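Notebook, kitchen arm project
2/22/22

Morning, before the students

I came early to check the arm alone. Yesterday evening the wrist cable was again too tight when the last joint turned past the half, and I did not want to discover it again with all the group looking at me. I opened the two clips near the elbow, gave the cable one hand of extra length and closed them. Now it hangs a little more, but it does not catch. If somebody closes the clips tight again because it looks more tidy, please do not.

The camera on the wrist was also not quite straight. I turned it back until the finger tip came at the same place as in the old calibration pictures, and I put a line of white pencil across the bracket and the plate. If the two halves of the line do not meet, the camera moved and the calibration is not good any more. Please look at the line before every session and write in the book that you looked.

Calibration took me three attempts. First attempt: the light over the sink was on and the board gave a reflection in one corner. Second attempt: light off, good pictures, but I forgot to save the file before I restarted the program. Third attempt: good. The file is in the shared folder with the name of the day. The old one I left there too, do not delete it yet.

For who reads this later and was not in the first meetings: the club is preparing the Casmont student challenge, task "Tap and Board". The arm has to come to the sink, push the faucet lever, wait, push it back, and then move one cutting board away from the sink without touching the faucet. The faucet and the boards are given by the organisers only on the day, so we train with what we have in the teaching kitchen. The team which is named Katance is doing the lever, the team Quispe is doing the boards. I am responsible for the arm and for this book.

Session one, Katance

The plan was only approach. No pushing. I repeated it two times because in the last session they wanted to push immediately and we lost one finger tip.

The approach program has 5 points, and the arm stops at each one and waits for a key. The students do not like this because it is slow. I understand, but when the arm stops at a point we can look at the wrist picture and compare it with what the program thinks. Without the stop we only see the end, and at the end it is late to learn something.

Points one and two no problem. At point three the arm came lower than we expected. I measured with the small ruler and wrote it in the table. The reason was simple, the table height in the program was still the height of the workshop bench and not of the kitchen. It is one number in the settings file, in the block with the name "base". I changed it and wrote a comment beside it with the date when I changed.

After this we ran again from the beginning. Points one to four good. At point four we kept the arm standing and discussed the lever for a long time with the wrist picture on the big screen. Our question was from which side the finger should come. The team wanted the shortest way. I asked them to look where the column is and where the tip is, and to think about what the rest of the gripper is doing, because they always look only at the tip.

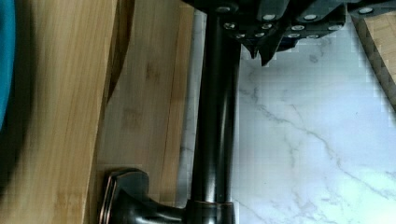 What we wrote on the whiteboard from the discussion

- The tip is to the right of the column and the lever goes out to the left. A straight line from the tip to the lever passes through the column. The planner does not know the column, it knows only the points we give. So we have to give one more point, higher, and go over.

- The plates of the gripper are wider than the finger. When the tip is free, this does not mean that the gripper is free. We will put a simple box around the whole gripper in the collision model, with a margin. One student proposed a more exact shape from the drawings. Maybe later. With the box we can start now.

- The end of the lever is flat and more square, the neck is curved. We push on the flat part. On the neck the pointed tip can slide, and then we do not know where the force goes.

- Dark faucet, dark gripper. The segmentation is mixing them where they are near to each other in the picture. On the wood and on the white stone it is much better. For the lever this is good luck, it has wood behind it. For the top of the column we cannot trust the mask.

- The thin copper ring low on the column is a useful mark. The colour is different from the rest and it goes around. Katance will try to find the ring first and calculate the position of the lever from there. But on the day the faucet can be a different one with no ring, so it must be an option in the program and not the only way.

I was content with this discussion. In August, when most of them started, they would try ten times and change a number each time. Today they stood still for a good part of the session and only talked and drew, and the drawing on the whiteboard was correct except the direction of one axis.

The axis: in our wrist picture, right is not the right of the person who stands at the sink. I made the same mistake in my first year. We put tape on the gripper cover with an R on it, and this R is the right of the picture. Use this word always in this way: right is picture right. If you want to say the other one, say "window side" or "door side".

Session two, Quispe

Quispe worked on the recorded pictures while the arm was occupied, and then they took the arm after the break.

Their detector for the boards was trained with 532 pictures from the workshop, and from these pictures many are almost the same one, because the camera was recording while the arm was not moving. I asked them to take out the repeated ones. After cleaning, 56 remained. They were disappointed and I think a little angry with me. But the result on the test pictures did not become worse after the cleaning, so the other ones were giving nothing.

The difficult situation for them is two boards side by side. The detector gives one large board. The colour is near, and the lines of the grain go in the same direction, so the edge between them is weak. Bamboo is worse than the plastic board they used before, because the board has seams of its own and the program takes a seam for an edge or an edge for a seam. Ideas, not tested:

1. Use the difference of tone between boards. One is more pale and the other more orange. It works in our kitchen, but it depends on the light and on the boards.

2. Use the shadow where one surface is over the other. It needs that the light comes from one side.

3. Push very softly on one board and look which part of the picture moves. This is the idea I prefer. It costs time in the challenge, but what moves together is one board, and this is true with any colour.

We decided that they write number three for the next session, first without the arm. One person moves the board with a stick, another one records. The force limit has to be set before anybody tries it with the arm. I will set it myself.

The veins of the marble also gave false edges. One long grey vein came out as the side of a board in several pictures. I proposed to reject an edge if the colour on both sides is the same white. A student wrote this in five minutes and it removed the long one. The thin ones are still there but they are too short to disturb.

Things which are not good

The key to continue between points is the space bar, and the space bar is also pause in the video program. If the wrong window is active, you think you paused the video and the arm goes to the next point. It happened once today, at point two, with much free space and no damage. I changed the key to F9. I should have seen this before.

The emergency button was behind the laptop of Katance. It has to be on the table in front of the person who runs the arm, with nothing on it and nothing before it. We spoke about this the first day and I do not want to write it again.

The pictures which we save are compressed too much. In the zoom there are small squares around the gripper and along the wood, exactly in the places where we need a clean edge. I looked in the recorder settings and the quality is on the value that came with it. The disk has enough place. For the next session: higher quality, and then compare the two with the same detector. Do not mix old and new pictures in one training until we know.

The Merkivico controller box made its noise again when it started. The fan, I think. It disappears when it is warm. I wrote to Horacio Núñez, because he had opened the box before and maybe he knows if the fan can be changed without losing the seal. No answer yet.

For next time

Katance: add the high point between four and five, run in simulation with the box around the gripper, bring me the plot of the distance to the column. If the plot is good we do approach with all points on the arm. Pushing only after this, with the soft tip.

Quispe: recordings with the stick, new quality. Write down which board was moved, and in which direction, in the file and not only in the head.

Me: force limit. Spare finger tips, we have only one pointed left and the soft one. Print the page about right and left and put it on the cupboard door. Ask if we can keep the kitchen one hour longer.

Added in the evening: I ran the simulation with the high point myself, I could not wait. The distance to the column is fine, but the elbow comes near to the wall cupboard. Katance should find this in their plot without my help, so please do not tell them before they bring it.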